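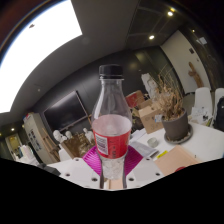
Handbandagen für das Boxtraining richtig wickeln

Die Anleitung gilt für elastische und halbelastische Bandagen mit Daumenschlaufe und Klettverschluss. Sie beschreibt die Wicklung für Sandsack, Pratzen und Sparring. Für Wettkämpfe gelten die Vorgaben des jeweiligen Verbands, dort wird in der Regel mit Gaze und Tape gearbeitet.

Material

Benötigt wird ein Paar Bandagen. Für Erwachsene ist eine Länge von 4,5 m üblich, bei kleinen Händen reichen 3,5 m, für Kinder 2,5 m. Kurze Bandagen lassen sich schneller anlegen, bieten aber kein vollwertiges Knöchelpolster. Halbelastische Ware (im Handel oft als »mexikanisch« bezeichnet) passt sich der Hand gut an und behält beim Schlagen die Spannung. Reine Baumwolle ohne Elastan hält länger, verzeiht aber keine Fehler: Was beim Anlegen locker sitzt, bleibt locker.

Innenhandschuhe mit Geleinlage sind kein gleichwertiger Ersatz. Sie polstern die Knöchel, stabilisieren das Handgelenk jedoch nur begrenzt.

Vorbereitung

Die Bandage muss so aufgerollt sein, dass die Daumenschlaufe außen liegt und der Klettverschluss im Kern. Beim Abwickeln zeigt die bedruckte oder mit Etikett versehene Seite nach außen. Ist die Bandage falsch herum aufgerollt, liegt der Klettverschluss am Ende auf der verkehrten Seite und greift nicht.

Ringe, Uhren und Armbänder werden abgelegt. Die Finger sind während des gesamten Vorgangs gespreizt und gestreckt. Dieser Punkt wird am häufigsten missachtet. Wer mit entspannter, halb geschlossener Hand wickelt, erhält eine Bandage, die beim Ballen der Faust einschnürt.

Schritt 1: Schlaufe und Handgelenk

Die Schlaufe über den Daumen legen und die Bandage über den Handrücken zum Handgelenk führen, also auf der dem Daumen abgewandten Seite nach unten. Das Handgelenk drei- bis viermal umwickeln. Jede Lage überdeckt die vorige zur Hälfte. Die erste Lage beginnt knapp unterhalb des Handwurzelknochens und wandert in Richtung Unterarm, danach geht es zurück. Das Handgelenk bleibt gerade. Eine leichte Beugung beim Wickeln wird von der Bandage fixiert und später bei jedem geraden Schlag belastet.

Schritt 2: Mittelhand

Vom Handgelenk diagonal über den Handrücken zur Kleinfingerseite, dann quer durch die Handfläche und dreimal um die Mittelhand. Die Lagen liegen flach, ohne Falten in der Handfläche. Der Daumen wird hier noch nicht einbezogen.

Schritt 3: Knöchelpolster

Das Polster kann direkt über den Knöcheln gewickelt oder vorgefaltet werden. Die vorgefaltete Variante ist stabiler, braucht aber Übung. Dazu die Bandage drei- bis fünfmal in Breite der vier Knöchel hin- und herlegen, das Paket auf die Knöchel setzen und mit zwei Umwicklungen sichern. Das Polster reicht vom Zeigefinger- bis zum Kleinfingerknöchel und steht geringfügig nach vorn über. Sitzt es zu weit hinten, schützt es den Handrücken und lässt die Knöchel frei.

Bei Bandagen unter 4 m entfällt das Polster. Stattdessen die Knöchel dreimal direkt umwickeln.

Schritt 4: Zwischen den Fingern

Von der Daumenseite des Handgelenks über den Handrücken zwischen kleinem Finger und Ringfinger hindurch, durch die Handfläche zurück zum Handgelenk. Denselben Weg zwischen Ring- und Mittelfinger sowie zwischen Mittel- und Zeigefinger wiederholen. Auf dem Handrücken entstehen dabei gekreuzte Bahnen. Die Bandage wird zwischen den Fingern zusammengerafft, auf dem Handrücken wieder breit ausgelegt. In diesem Schritt wird mit weniger Zug gearbeitet als am Handgelenk, andernfalls scheuert der Stoff die Zwischenräume auf.

Schritt 5: Daumen

Den Daumen einmal von unten umwickeln, zurück zum Handgelenk, dann einmal in Gegenrichtung. Eine Lage je Richtung genügt. Der Daumen muss sich danach noch an die Faust anlegen lassen.

Schritt 6: Abschluss

Die verbleibende Länge wird je nach Bedarf auf Knöchel und Handgelenk verteilt. Eine X-förmige Führung über den Handrücken verbindet beide Bereiche. Die letzte Lage endet am Handgelenk, der Klettverschluss wird ohne zusätzlichen Zug geschlossen.

Kontrolle

Faust ballen und rund 30 Sekunden halten. Der Druck soll gleichmäßig sein. Werden die Fingerspitzen blass oder bläulich oder kribbeln sie, ist die Bandage zu stramm und wird vollständig neu gewickelt. Ein Nachlockern einzelner Lagen führt zu Falten. Lässt sich am Handgelenk ein Finger bequem unter den Stoff schieben, sitzt sie zu locker.

Anschließend den Handschuh anziehen und einige leichte Schläge an den Sandsack setzen. Erst danach mit voller Kraft arbeiten.

Anpassungen

Murali Mudaliar, Trainer in Gronow, lässt Anfänger in den ersten zwei Wochen ohne Schritt 4 wickeln. Die Führung zwischen den Fingern kommt hinzu, sobald Handgelenk und Mittelhand zuverlässig sitzen. Bei breiten Handgelenken fehlt am Ende oft Material. In diesem Fall eine Lage an der Mittelhand einsparen, nicht am Handgelenk.

Pflege

Bandagen nach jeder Einheit abrollen und aufhängen. Wäsche bei 30 Grad im Wäschenetz, Klettverschluss vorher schließen, kein Weichspüler, kein Trockner. Weichspüler setzt die Elastizität herab. Nach dem Trocknen unter leichtem Zug aufrollen, beginnend am Klettverschluss. Bandagen mit ausgeleiertem Gewebe oder nicht mehr haftendem Klett werden ersetzt.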